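Chapter 4
Pattern and Repeat: How a Wall Gets Covered

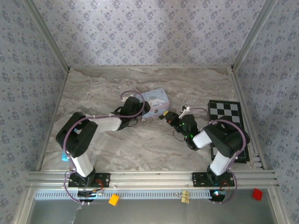 4.1 Before You Begin

Most people meet the subject of this chapter at the age of six, in bed with a fever, staring at a wall. Somewhere around the second hour they notice that the flower by the window is the same flower as the one by the door. They follow it along, find the third, and have discovered the repeat. The rest of us charge tuition for this.

A repeat is the smallest piece of a design that, copied over and over, will fill a surface of any size. Small floral prints are the usual place to start. They are cheap and forgiving, and your grandmother had them in the hallway. Large designs (herons, pagodas, the occasional hunting party) come in Chapter 7, by which time you will have learned to measure.

4.2 The Trouble at Stondero

In the workshop notes she kept for her apprentices, Hilde Van Hecke describes a job at the Stondero, a hotel with 153 bedrooms and an owner who liked violets. The paper was ordered from the sample book in February. The sample was the size of a dinner plate. On the plate, the violets looked scattered, as if by a breeze. On the wall, they lined up in diagonal stripes that guests could see from the parking lot.

Designers call this tracking. It happens when the gaps between motifs fall into lines, and the eye, which loves a line, goes nowhere else. No single flower was at fault. Van Hecke's advice was to pin up several full lengths, walk to the other end of the room, and squint. Her apprentice Milan Wouters is said to have replied that he always squinted, and was sent to buy glasses.

4.3 Straight, Drop, and Random

In a straight match, the design meets its neighbor at the same height on every strip. In a drop match, each strip is shifted down, commonly by half the repeat, so that the flowers form a staggered arrangement. In a random match, there is nothing to line up, and paperhangers speak of it the way other people speak of the beach.

The drop match wastes more paper than beginners expect. It also hides tracking better than the straight match does, so the money you lose at the cutting table you may get back in compliments. Corners are a separate matter. Few rooms are square, and a pattern that runs true on one wall will reach the next with an opinion of its own. Section 4.6 deals with this at some length and with some bitterness.

Terms to know before reading on: repeat, motif, ground, tracking, straight match, drop match.

Warm-up. Find a papered wall, a shower curtain, or a relative's sofa. Mark one motif with a scrap of tape and measure to the next identical one, first across and then down. Write both figures in your notebook. Remove the tape before the relative comes home.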